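Fire door check, Tetton Building, ground and first floor
May round
Checked by: Magdy Shehata
Copy to: Aurel Bălan, Manouchehr Soltani

Marks used: OK, Fair, Fail. "Fair" is on the form and I have to use it, though a fire door either holds or it doesn't.

Door 1, main stair, ground floor
Closes fully from any angle: OK
Gaps at top and sides: OK
Seals in place: OK
Comment: Fine. Somebody has painted over a hinge again. I scraped it clean with a key.

Door 2, corridor by the post room
Closes fully: Fail
Gaps: Fair
Seals: Fail
Comment: The last report has this one down as "adjusted by Dolan". I would like to know what was adjusted. It stops short of the frame every time unless you shove it, and the seal on the lock side is missing for most of its length.

Door 3, kitchen
Closes fully: OK
Held open: Yes, with a bin
Comment: I moved the bin. It was back when I passed again at 2. The sign says KEEP SHUT in letters anyone can read, so I doubt a bigger sign is the cure.

Door 4, store room
Closes fully: OK
Hinges: OK, all screws tight
Glass panel: not fitted
Comment: Nothing to report.
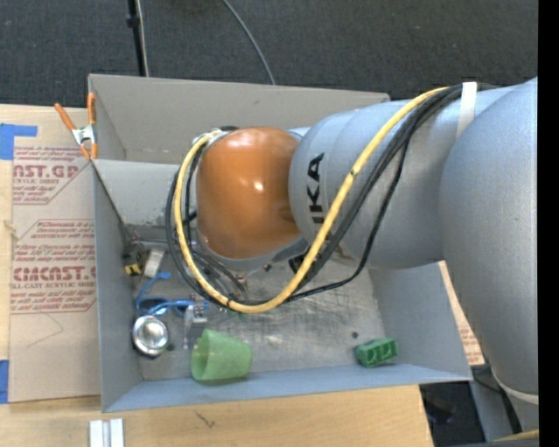 Can a fire door be wedged open for a few minutes while someone is carrying things through?
It shouldn't be wedged at any time. If a door has to stand open for deliveries, ask for a hold-open device that lets go when the alarm sounds, and until it's fitted get a second person to hold the door.

Door 7, first floor landing
Closes fully: OK
Hold-open device releases on alarm: Fair
Comment: It let go on the second test and ignored the first. The Zullus leaflet promises release "100 per cent of the time", which is a brave thing to print. Treat as Fail until it has been looked at. I've switched it off, so the door stays shut for now and people will grumble.

Door 8, first floor, far end
Closes fully: OK
Gaps: Fail at the bottom, roughly 8 mm on the handle side
Seals: OK
Comment: Sebastián Tapia thinks the floor has dropped. I think the door was hung badly. Either way it needs a joiner — a strip of draught excluder won't do.

Doors 5 and 6
Not checked, locked. Afshin Bahrami has the keys. They were marked OK last time, and I can't find a note of who opened them.

To do
Door 2: new seal and closer. Quote from Udodau, please, as well as Dolan.
Door 7: replace the release unit or have it tested properly, with the result in writing.
Door 8: joiner.
Doors 5 and 6: keys to me before the next round.

Signed: M. Shehata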